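Beige Mikrofasertücher: waschen, falten, wann ist Schluss?
Forum > Haushalt und Wäsche > Putztücher und Lappen
229 Aufrufe

wureck_w
Erstellt am 20.11.23

Hallo zusammen,
ich bin völlig begeistert und muss das jetzt loswerden! Seit Februar putze ich die Küche fast nur noch mit Tüchern und nehme kaum noch Küchenrolle. Angefangen habe ich mit vier Stück, mittlerweile ist die halbe Schublade voll (mein Mann sagt, die ganze). Weiße Arbeitsplatte, weißer Tisch, weiße Fronten - da sieht man ja jeden Krümel, und mit einem leicht feuchten Tuch ist das in einer Minute erledigt. Herrlich!

Nun meine Fragen. Wascht ihr die Tücher bei 60 Grad oder reichen 40? Und faltet ihr sie überhaupt? Ich falte jedes einmal längs und zweimal quer und stelle sie hochkant in die Schublade, so kann ich jedes einzeln herausziehen. Macht richtig Freude.

Ima
Beitrag 2

Ach wie schön, noch jemand mit Tuchliebe! Bei mir immer 60 Grad, ohne Weichspüler, und danach auf die Leine. Weichspüler macht sie schmierig, dann schieben sie das Wasser nur noch vor sich her. Gefaltet wird bei mir auch, aber gedrittelt. Gedrittelt passt es genau in den alten Brotkasten von meiner Oma.

jires_k
Beitrag 3

Falten? Putzlappen? Im Ernst? Bei mir kommen die aus der Maschine in einen Korb und fertig. Das Tuch wird beim ersten Griff sowieso wieder zerknüllt. In der Zeit, in der ihr faltet, habe ich den Tisch schon zweimal abgewischt.

wureck_w
Beitrag 4

@jires_k Der Korb stand bei mir früher auch, und das unterste Tuch habe ich dann monatelang nicht gesehen. Mit dem Falten wechsle ich sie viel gleichmäßiger durch, vorne raus und hinten wieder rein.

Bei den hellen Farben bin ich übrigens hängen geblieben. So ein blasser Pfirsichton neben Weiß, das gefällt mir einfach, sogar wenn das Tuch nur zusammengeknüllt am Tischrand liegt:
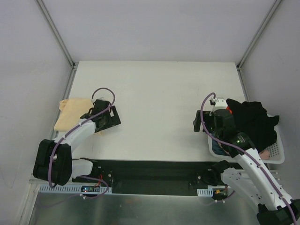 Elaheh Arabzadeh schreibt mir dazu per PN, dass sie von hellen Tüchern wieder abgekommen ist. Kurkuma, Rote Bete, Kaffee, alles bleibt drin, und nach dem dritten Curry mag sie so ein Tuch nicht mehr anfassen. Sie nimmt nur noch Dunkelgrau. Ich darf das hier weitergeben, sie kommt gerade nicht in ihr Konto.

Ima
Beitrag 5

Da muss ich aber widersprechen! Gerade bei hell sehe ich doch, wann ein Tuch in die Wäsche gehört. Dunkelgrau sieht nach einer Woche noch aus wie neu und riecht dann wie ein Aquarium. Gegen Kurkuma hilft Sonne, einfach feucht auf die Leine in den Garten hängen. Nach zwei Nachmittagen war bei mir nur noch ein Schatten zu sehen.

fadov
Beitrag 6

Sonne ja, bei Baumwolle. Bei Mikrofaser wäre ich vorsichtig, mir sind zwei Stück davon ganz brettig geworden. Oder es lag am Kalk, wir haben hier furchtbar hartes Wasser.
Zur Temperatur: Steht auf dem Etikett. Meine dürfen bis 60, die dünnen für die Brille nur 40.

jires_k
Beitrag 7

Etikett schneide ich als Erstes ab, das kratzt auf Glas.

Und gut, ich habe es gestern mal mit dem Falten probiert. Sieht ordentlich aus, gebe ich zu. Ich bleibe trotzdem beim Korb.

wureck_w
Beitrag 8

Hihi, immerhin probiert! @fadov Danke, das mit dem Kalk schaue ich mir an, meine fühlen sich nämlich auch etwas härter an als am Anfang. Gibst du einen Schuss Essig dazu oder lieber Zitronensäure?

fadov
Beitrag 9

Zitronensäure, ein Esslöffel in warmem Wasser aufgelöst, Tücher eine Stunde rein und danach gut ausspülen. Essig mag die Gummidichtung in der Maschine auf Dauer nicht so gern.

wureck_w
Beitrag 10

Super, wird heute Abend gleich gemacht - die Schüssel steht schon in der Spüle!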